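Laundry Advice I Stopped Believing (and the Bits I Kept)

Most laundry tips are passed along by people who have never checked them. I include myself. For years I threw salt in with new jeans, put vinegar in everything and owned three kinds of stain stick, and my clothes looked much like anyone else's. Last July I started washing things two ways, one with the trick and one without, and writing down which was which on a strip of masking tape. It's not science. It's one washer, one dryer and the hard water we get in Drerngate. But it has saved me a shelf's worth of bottles.

Vinegar sets the dye

No. Vinegar is used with some dyes while the cloth is being dyed, in a hot bath, and from there the idea has wandered off on its own. A cup of it in the wash with a finished red T-shirt won't lock anything in. I did it with one of two red dish towels bought together, and both bled onto the same white rag. Wash new dark or bright things by themselves the first few times, in cold water, and stop when the rinse runs clear.

Salt is the same story. It went into my washer by the spoonful for most of a decade.

Vinegar as a softener

A bit more to this one, though less than people claim. Half a cup in the rinse did make my towels less stiff, and the smell was gone once they dried. What helped far more was using less detergent. A lot of what we call stiff is leftover soap. Run a towel through a warm wash with nothing added and look at the water. If it foams, you know.

Two warnings. Never use vinegar in the same load as chlorine bleach, as the two together give off a gas you don't want in your lungs or your basement. And check your washer's manual first, because some makers say vinegar is hard on the rubber parts. Mine says nothing either way, so I use it now and then and leave it at that.

The cap is not your friend

Detergent caps are big, and the lines inside are hard to see. I marked mine with a paint pen at the lowest line and have not gone above it for a normal load. My old neighbor Abdelilah Amrani, who ran the Burow laundromat for years, used two tablespoons of liquid for a full home load and thought even that was generous. I was sure he was wrong. I tried it for a month and couldn't tell the difference on anything except the grocery bill. Muddy kids' clothes are another matter, and so is very hard water. Go up a little for those.

White pants and dark shirts

You'll read that these can go in together if the water is cold. You'll also read that they must never touch. The truth depends on how old the dark thing is. A black tee that's been through the wash thirty times has given up most of what it was going to give up. A new one hasn't, and white cotton picks up gray so slowly that you don't see it until you hold the pants next to something new.

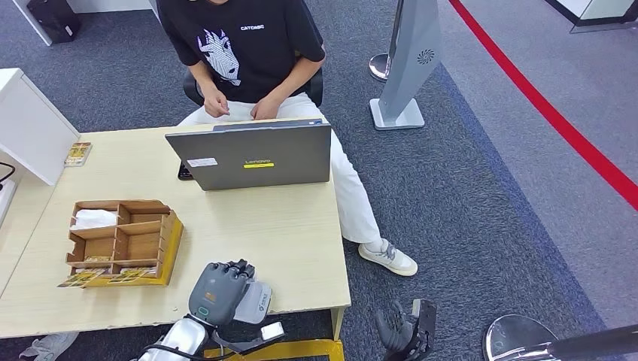 Printed tees: inside out, cold, and no dryer

I was ready to call this one fussy, and it held up. Two printed tees from the same shop, one washed inside out and hung up, the other washed any old way and tumbled on high. By the end of summer the second had fine cracks all over the print. Heat seems to do the most harm, then rubbing. So if you'll only do one part, skip the hot dryer.

Don't iron straight onto a print either. Turn the shirt inside out, or put a thin cotton cloth over it. Freezing a new tee overnight to "cure" the ink, which I have seen recommended more than once, did nothing except take up room next to the peas.

White sneakers in the washer

Every list says pillowcase, cold water, gentle cycle. Maybe, for plain canvas. I wouldn't do it with leather, suede or anything with glued panels. Mine came out clean and slightly the wrong shape, with one sole starting to lift at the toe.

What works for me:

Take the laces out and soak them in a bowl with a little dish soap.

Knock off the dry dirt with a stiff brush before you wet anything. Wet first and you've made mud.

Wipe the uppers with a damp cloth and a drop of dish soap. Use an old toothbrush for the edge of the sole, and keep that brush away from gray or colored panels until you've tried it on a hidden spot.

Stuff them with white paper towels and let them dry out of the sun. Newspaper can leave ink behind.

Toothpaste, which everybody swears by, did brighten the rubber. So did plain baking soda, and it didn't leave mint paste in the seams.

Hair spray on ink

This dates from when hair spray was mostly alcohol. Many of today's cans aren't, and they leave a sticky patch on top of the stain. Rubbing alcohol on a cotton ball is the part that did the work. Put a folded paper towel under the mark, dab from the back, move to a clean bit of towel often. Test a seam first, and keep it off acetate. It got ballpoint out of a pair of white chinos for me and did nothing at all to gel ink.

Club soda on everything

Cold tap water did as well in every try I gave it: coffee, red wine, tomato sauce. Being quick mattered, the bubbles didn't. Blot, don't scrub, and keep the thing out of the dryer until you're sure the mark is gone.

Dryer balls

The box I bought promised a much shorter drying time. With a load of towels I saved four minutes. With shirts, nothing. They're also loud. My brother-in-law Wael Bennani says you need six of them and that I bought too few, and he may be right, but I'm not spending more to find out. Cleaning the lint screen before every load costs nothing. So does pulling the dryer out once or twice a year and clearing the duct behind it, and a packed duct can start a fire, so please do that one whatever you think of the rest.

Still on my list to try: chalk on greasy collars, and a dry towel in the dryer with wet jeans. If you've tested either of them side by side, with one left alone to compare, I'd like to hear how it went. "My grandmother always did it" I already have plenty of.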